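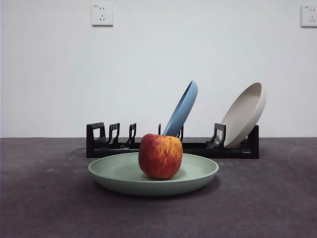 Mar 12, 2022

So I finally quit buying lunch at work. I've been saying I would since last August, and every month I'd look at my bank statement and see the same little row of charges from the Marciniak deli downstairs, and every month I'd go "wow, okay" and then go down and get the turkey melt again. It's a really good turkey melt! The bread is toasted on both sides and they put the pickles inside. But I added it all up for last month and it came to 107 dollars, and I had to sit down for a minute.

The thing is, I've tried packing lunch before and I'm terrible at it. My usual pattern goes like this: I get all fired up, I spend an entire evening cooking a giant pot of something (lentils, it's always lentils), I fill up every container I own, and by the third day I would rather eat my own shoe. Then the last two containers sit in the back of the fridge until I'm scared of them.

This time I'm going smaller. I make two things at a time, never more, and I leave a day open in case I want something else. Two weeks in and I've only caved once, on the day it rained sideways and I'd left my bag on the kitchen counter.

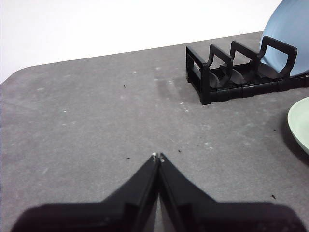 What I've been eating, mostly: cold noodles with peanut sauce, egg salad on the seedy bread from the Kastis bakery (I know, I know, bread from a bakery, but one loaf lasts me the week), and a chickpea thing with lemon and a LOT of parsley. The chickpea thing is better on day two. The noodles are worse on day two, they turn into one big noodle, so I keep the sauce in a jar and mix it at my desk. My deskmate has opinions about the smell of peanut sauce at eleven thirty in the morning. Sorry, deskmate.

I also had to deal with the snack problem. I get hungry at three, every single day, and that's when I used to wander down for a brownie. Now it's fruit. I was kind of dreading that part, but I've been getting apples from the farm stand out on Taltholm Road and they taste like something, which I can't say for the ones in the bag at the supermarket. I eat one at home too, usually while I'm standing there deciding what to make for the next day.
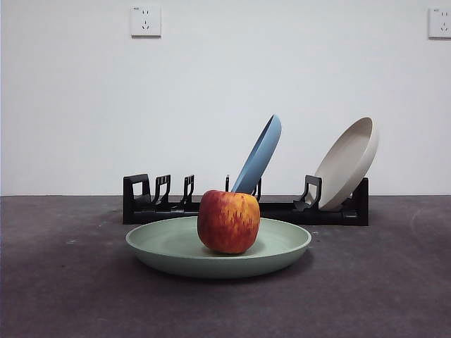 *Apple on a green plate, my three o'clock brownie now.*

Costs, for anyone who likes that stuff. I spent 17 dollars on lunch groceries the first week and 17 again the second, which made me laugh when I saw the receipts. I did also buy a lunch box, one of those Jendenis ones with the clip-on lid, so I'm not as far ahead as I'd like. It doesn't leak, though, and my last one got tomato soup all over a library book.

I'm putting the difference in a jar until I hit 50 and then I'm taking myself out for a proper dinner, with dessert. Possibly the turkey melt place does dinner? I should check.

Next week is egg salad again plus some kind of rice bowl, and I need ideas for that one, so if you have a rice bowl that's good cold, put it in the comments. No lentils please.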